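Gisska Fan Club Manager: Set-Up Guide

Section 4. Photo alerts and post tracking

Use this section to follow an entertainer's public posts, sort the photos that come in, and send alerts to your fan club members. You need an editor or owner account. If you have not yet created a club page, finish Section 3 first.

The steps were written for the desktop version. The phone version has the same menus in a different order, and a table of the differences is in Section 9.

4.1 Before you start

Have the following ready:

- The exact public account name of each entertainer you want to follow. Copy it from the profile page. Fan accounts often use names that differ by one letter or an underscore.
- A club page with at least one album.
- A list of the editors who will approve posts.

Note: Gisska reads public posts only. It can't read private accounts, close-friends stories, or posts that disappear after a day unless the entertainer also saves them to a public highlight.

4.2 Add an entertainer to your watch list

1. Sign in and open Club Desk.
2. Select Watch List, then Add Name.
3. Paste the account name into the first box. Leave out the @ sign.
4. Select Check. The profile name and the most recent public post appear on the right.
5. Compare the post with the entertainer's own page. If they match, select Confirm.
6. Choose what to follow: Photos, Videos, Captions, or All Posts.
7. Select Save.

The name shows as Pending until the first check is finished. On a new account this takes up to 11 minutes. You can add more names while you wait.

A club can watch as many as 286 names. If your club covers the cast of a long-running show, put the main cast in first and add guest stars by season. Names past the limit are saved but stay inactive, and they are marked with a gray dot.

Caution: Do not confirm a name if the Check panel shows a post you can't find on the entertainer's page. Select Cancel and copy the name again. Removing a wrong name later also removes every draft that came from it.

4.3 Set the alert types

Each name on the watch list has its own alert settings. To open them, select the name and then Alerts.

1. Turn on Draft Alerts. Editors get a message when a new post is ready to review.
2. Turn on Member Alerts if you want members to be told when a draft is published.
3. Under Timing, choose Right Away, Hourly, or Once a Day.
4. If you chose Once a Day, enter a time. The default is 9:00 a.m. in the club's time zone.
5. Select Save.

Right Away works well for a quiet account. For an entertainer who is promoting a film and posting from every stop on the tour, Hourly or Once a Day is easier on your members. The club page still updates as each draft is approved, whatever you choose under Timing.

Quiet Hours override all three timing choices. If Quiet Hours are on, alerts are held and sent together when the period ends. To change them, go to Club Desk, Settings, Quiet Hours.

4.4 Write an alert template

A template saves you from typing the same words for each post. Gisska comes with two, Short and Standard. You can edit both or make your own.

1. Open Templates and select New.
2. Give the template a name your other editors will understand, such as Red Carpet or New Trailer.
3. Type the message. Use the Insert menu to add the entertainer's name, the post time, or the first line of the caption.
4. Select Preview.
5. Read the preview all the way through. A long caption is cut at the end of a word and followed by three dots.
6. Select Save.

Messages can be up to 1,000 characters long, but most phones show only the first two lines in the alert. Put the entertainer's name and the news at the beginning.

Sample of a finished alert, from the club run by Adjoa Sarpong for the series Lasalmont:

"Ama Dramani posted a new photo from rehearsals. Her caption begins: Back with my favorite people... Open the club page to read the rest."

Keep the wording to what the post says. If a caption mentions a gym, a holiday, or a costar, you may repeat it. Don't add guesses about diets, relationships, or upcoming roles. Members tend to share alerts as news, and a guess will travel as if the entertainer had said it.
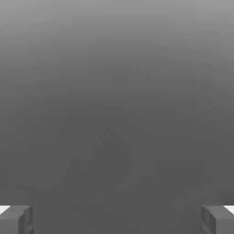 4.5 Review and approve drafts

New posts arrive in the Drafts tab, with the newest at the top. Each draft has the caption, the post time, and a link to the original.

1. Open the draft.
2. Select View Original and make sure the post is still up.
3. Read the caption for spelling changes. Gisska copies the caption as it was when the post was found, and entertainers often fix typos afterward. Select Refresh to get the current version.
4. Choose a template.
5. Choose an album.
6. Select Approve, or select Hold to leave the draft for another editor.

A draft on hold keeps your changes and shows your name beside it. Another editor can take it over by selecting Take Draft. The first editor gets a message when this happens.

Note: If the original has been deleted, the Approve button is turned off. Select Discard. Please don't paste the caption into a new post by hand.

4.6 Photo credit and permission

By default, Gisska publishes a link to the original post and does not store the photo. This setting is called Link Only, and it's the right one for most clubs.

To store photos in your albums, you need permission from whoever owns them. The owner may be the entertainer, the photographer, or a studio.

1. Open Settings, Photo Rights.
2. Select Add Permission.
3. Enter the owner's name and attach the written permission as a PDF.
4. Choose the names on your watch list that the permission covers.
5. Enter an end date, or check No End Date if the permission says so.
6. Select Submit.

The names you selected change from Link Only to Stored once the permission is accepted. Photos taken by someone else and reposted by the entertainer are still published as links.

Caution: Changing a name back to Link Only removes its stored photos from every album. Export the album first if you want to keep your captions and member comments.

4.7 Import old posts

You can bring in earlier posts to fill an album, for example when a club starts in the middle of a show's run.

1. Select the name on the watch list.
2. Select Import Older Posts.
3. Choose a starting month.
4. Turn off Member Alerts for the import. The switch is at the bottom of the window.
5. Select Start.

Imported posts go to a separate tab called Older, so they don't mix with new drafts. You can approve them one by one or check several and select Approve Checked. The largest import in our February test was 3,949 posts, and it ran overnight. Leave large imports until the evening, as the Drafts tab is slower while one is running.

If you need to stop an import, select Pause. Posts that have already come in are kept. Select Resume to continue from the same place.

4.8 Common problems

The name stays Pending.
The account may have been switched to private, or the name may have changed. Look for the profile in a browser where you are not signed in. If it doesn't open, Gisska can't read it either.

Drafts arrive twice.
Two names on the watch list point to the same person, usually a personal account and a production account that share posts. Open either name, select Linked Accounts, and add the other one.

Members say they get no alerts.
Check Quiet Hours first. Then ask the member to open their own profile and look under My Alerts. Editors can't change a member's settings.

The caption shows boxes in place of some characters.
The post uses symbols that the template font does not have. Change the template font to Inga and refresh the draft.

The Approve button is missing.
Your account is set to contributor. An owner can change it under Settings, People.

Continue to Section 5 to set up polls and watch parties.

Last updated: February
Guide text: Augustina Sowah and Ayuba Mensah

Related sections
Section 3. Creating your club page
Section 5. Polls and watch parties
Section 6. Moderating member comments
Section 9. Using Gisska on a phone
Moving a club to Gisska from Claren

Contact support | © Gisska | Back to top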